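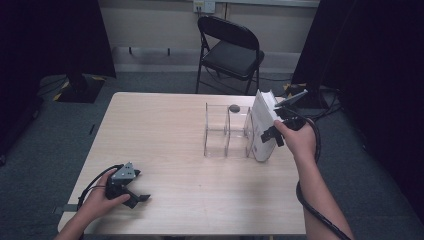 How many demonstrations do you need before it's worth training anything?

Start with 90 good ones of a single task, train on those, and look at the result before you record more. A small set that was recorded the same way from start to finish will tell you more than a large one recorded by several people with different habits.

By the Teklow tools desk
Updated October
7 min read

This page covers recording two-handed demonstrations with hand-held grippers, where a person does the task directly and the learning system is trained on the recordings afterward. It assumes your grippers are already calibrated and talking to the recording computer. The task used throughout is putting a small box into a compartment of a clear acrylic stand. We chose it for the Bovham set because it needs careful placement and takes up very little table.

We use cookies to remember your settings and count visits. Accept | Manage choices

Write the task down first

Before anyone picks up a gripper, write one sentence that says what counts as finished. Ours reads: "The box is upright in a compartment, both grippers are open, and both are back at the near edge of the table." Print it and keep it where the operator can see it.

The part about returning the grippers matters. Our first batch ended whenever the operator felt done, and the trained policy would hover over the stand with the box released and never back away. We had to record that batch again.

Decide which hand does what

Pick a role for each hand and keep it for the whole set. For the box task, the right hand carries and the left hand stays low near the corner of the table until it is needed to steady the stand. If you want the mirrored version too, record it as a separate set under its own name.

Operators tend to let the idle hand drift. Small drifts are fine. Large ones end up in the training data as if they were part of the task, so ask people to park the idle gripper in the same area each time.

Set up the table

1. Clear the table of everything that isn't part of the task.
2. Put the stand a little off center, on the side of the carrying hand.
3. Run the gripper cables off the sides or the near edge, never across the work area.
4. Move each gripper through its full reach once and check that no cable pulls tight.
5. Tape around the feet of any stands on the floor so you can tell if one has been bumped.

Clear plastic is hard on cameras. The edges of the panels catch light and the faces nearly disappear. Turn off any lamp that puts a bright streak across the stand from the camera's point of view, then leave the lighting alone until the set is complete.

Record one demonstration

1. Place the box in its starting position.
2. Bring both grippers to the near edge, open.
3. Start recording and hold still for one second.
4. Close the carrying gripper on the box. Squeeze just enough to hold it.
5. Lift, move to the stand, and tilt the box as needed to clear the divider.
6. Lower it, open the gripper, and return both hands.
7. Hold still for one second and stop recording.

Move at an even pace. Most new operators are too fast in step 5 and then stop dead above the compartment while they line up. A pause like that teaches the policy to pause. If you need time to aim, slow down the whole approach.

Light cardboard boxes are a common source of trouble. A flap that is open on one take and closed on the next changes both the grip and the outline, so either fix it in one state or vary it on purpose and log it.

Vary the start, not the method

Change where the box begins and which way it faces. We use nine starting spots marked on a paper sheet, and the sheet comes off the table before recording starts. The way the box is gripped and the path over the divider should stay much the same.

Keep or discard

Keep a take if the operator fumbled slightly and recovered in one smooth motion. Those are useful. Discard it if the box was dropped, if a hand other than the operator's entered the view, or if tracking was lost on either gripper.

Do the sorting on the same day – by Tuesday you won't remember why you flagged a take on Friday. In the Sosa viewer, the K key keeps and the X key discards. The full Bovham set has 2,473 kept takes, and each of them was watched through once at normal speed.

Name the files

Use task, operator number, starting spot and take number, in that order. Trukutis reads those fields from the file name when it builds the training index, and it skips any file where one is missing. It does not warn you, so compare the index total with your folder before you start a training run.

Get new guides by email once a month. Enter your address to subscribe. Unsubscribe at any time.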